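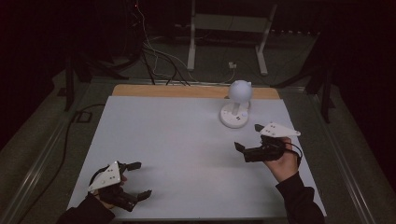 Fig. 8. The globe on its stand, set towards the back right of the board.

4. Placing your Trisberg globe

Now for the pleasant part! You have your board laid flat on the table (see section 3 if you skipped ahead, we all do it), so take a moment to choose where the globe is going to live.

4.1 Wipe the board with a soft, dry cloth and let it settle flat, right into the rounded corners.

4.2 Lift the globe by its round base, with the ball upright. Please don't carry it by the ball, however tempting that may be, as the short post was never meant to take a tug.

4.3 Lower the base gently on to the board. Towards the back is a good spot, and it leaves you plenty of space in front for whatever else you like to keep there.

4.4 Turn the base until the small round bump faces the way you'd like, then press down lightly with your palm on either side of the post.

Note: The holes and little dark markings on top of the base should be left uncovered, so no stickers or felt pads there, please.

Caution: Matt white shows every fingerprint. Wash and dry your hands first, and keep hand cream well away until you've finished.

Spare bases are listed under part number 2712. For cleaning, go on to section 5.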